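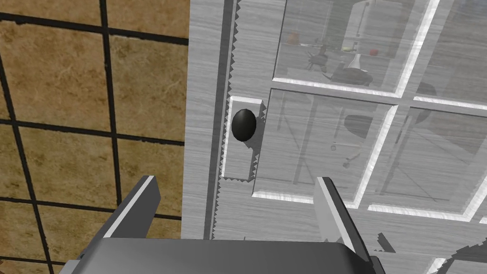
A mortise lock is a lock set into a pocket cut in the edge of a door. The body holds a latch bolt, worked by a knob or lever, and usually a separate deadbolt.
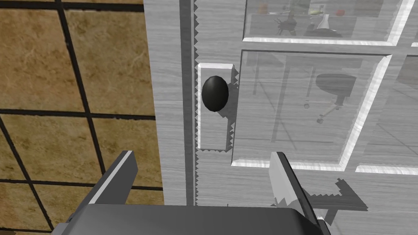
Backset is the distance from the door edge to the center of the knob spindle. It must be known before a replacement is ordered, as older bodies seldom match current sizes. The Huet catalog listed 309 patterns, of which 8 fit a narrow stile.

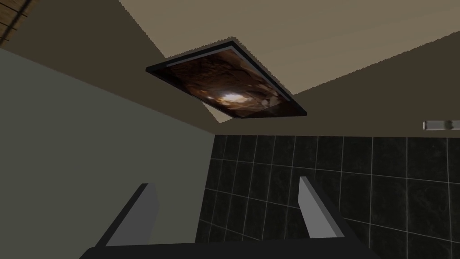 Kirstin Tosh objects that the catalog counted left-hand and right-hand bodies separately, so the true number of patterns is lower. Later lists from Drorkley use one entry for both hands — the latch is reversible. 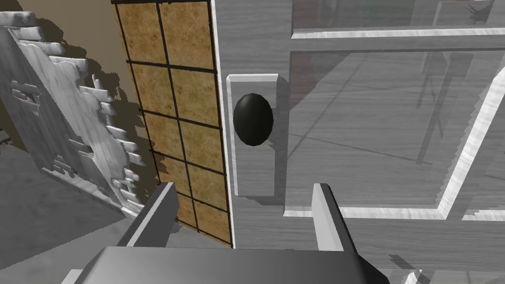
Wear is most common in the follower, the part turned by the spindle. A worn follower lets the knob droop and may keep the latch from drawing back fully.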